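Visit report: simulation open afternoon at Tandness

Went up to Tandness in June to look at how they compare end effectors before any hardware gets bought. The afternoon started at 1 pm and ran well over. The stated topic was gripper and camera selection for household mobile manipulators. Most of what was on show was rendered, which suited me, as our own budget question is whether to pay for a physical trial at all.

The setup is a house interior in simulation, with a robot loaded into it and a bank of controllers that can be swapped from a config file. Tandness writes the scene tooling. The controllers on the day were their own baseline and one from Clallik. The arm and gripper models were put together under a project called Villalobos, which has been running long enough to have opinions about joint limits.

First session: the parallel gripper

We began with the gripper view, taken from behind the fingers. The house uses dark veined marble tile in places and wood panels with a fine orange-brown grain. I asked why they didn't pick a plainer interior. The answer was that plain interiors flatter the depth estimate, and that dark stone with pale veins produces false edges at low light levels. That matches what we have seen on our own bench with polished benchtops.

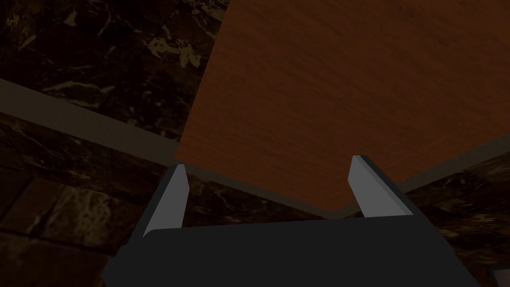 Gripper view, fingers open, wood panel beyond.

Two things were compared from this viewpoint. One was finger occlusion. The light grey fingers are easy to segment against dark stone, less so against anything pale, and the body of the gripper takes up a good part of the lower image. Clallik's controller masks the whole gripper with a fixed polygon. The Tandness baseline computes the mask from joint state, so it follows the fingers as they close. The fixed polygon is faster and throws away usable pixels when the fingers are wide apart. I would take the computed mask, provided the joint state is time-stamped properly. On our own arm it is not, and we would need to fix that first.

The other was approach angle. With a steep view of a surface and only a thin edge to work from, the baseline tended to place the panel too close and slow down early. Clallik's placed it more accurately but changed its estimate between updates. They ran 100 approaches with each and showed the spread of final standoff distances as a plot. No handout of the plot was available. I have asked for the data.

Second session: two arms, head camera

After the break they moved to the two-armed model. This is a white-bodied unit with a different tool on each arm, and the question was how much of the room the head camera can use when both arms are raised. The left tool is slender with a small pale rounded tip. The right is a parallel gripper with upright black fingers on a ribbed grey wrist ring.

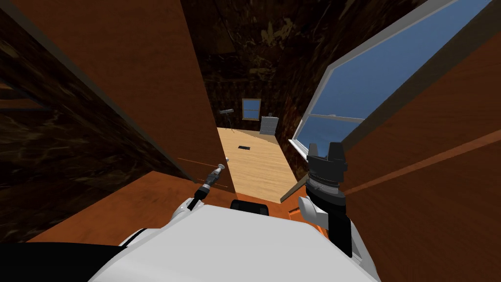
Both arms raised, looking through the gap between the wooden panels.

The point made here was a fair one. Published reach figures assume the operator or the planner can see the target. With the arms up and panels either side, the useful view is a narrow gap with the lit floor behind it. Anything on that floor has to be found in a small number of pixels. The small dark object on the planks was the example used for discussion, and the group disagreed over whether a head camera alone is enough for something that flat. My own view is that it isn't, and that a wrist camera on the slender arm is the cheaper fix. A second head camera would add a calibration step to every service visit.

There was also some argument about camera tilt. The test set includes steeply tilted views on purpose. Clallik's controller levels the image before detection. The baseline does not, and its detector is trained on tilted data instead. Levelling costs resolution at the corners. Training on tilt costs time up front and nothing at run time. Neither party had a result for windows, which are a known nuisance for both methods when the sky behind them is a flat blue and gives no features to hold on to.

Controller swap

The swap itself was done live. It took 3 edits to the config file and a restart. The second restart failed on a missing gripper definition, which was a naming mismatch between the Villalobos files and the Clallik ones (one uses left and right, the other uses a and b). It was found in 5 minutes. I mention it as we would hit the same thing, and a naming check at load time would catch it.

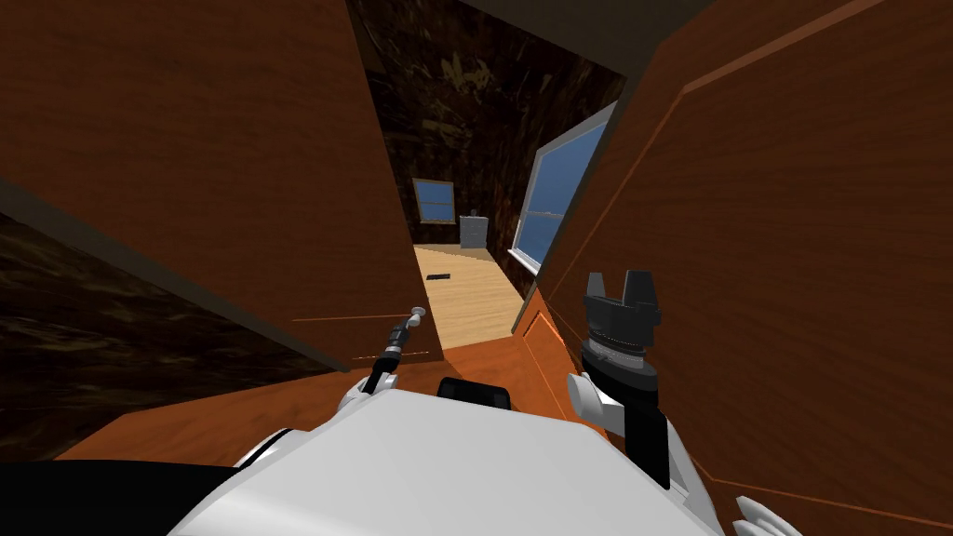

Tarek Masri wrote back after reading a draft of these notes: I'd go further on the naming. The mismatch raised an error this time only because one definition was absent. If both had been present and swapped, the controller would have loaded without complaint and driven the wrong tool. Please put a tool identity check ahead of the motion tests, and don't accept any comparison figures from a run that lacks one.

I agree with that and have added it to the list below.

Items to follow up

Standoff data for both controllers, raw, with time stamps.

Whether the computed mask can run on the Erero controller board, which is what we have in the lab. Tandness thought so but had not tried it.

Wrist camera option for the slender tool, including cable routing past the wrist. The model has no cables in it, so any clearance figure taken from the simulation is optimistic.

Tool identity check, as per Tarek.

Licence terms for the house scenes. Not discussed on the day.

Parking is at the rear of the building and the sign is small.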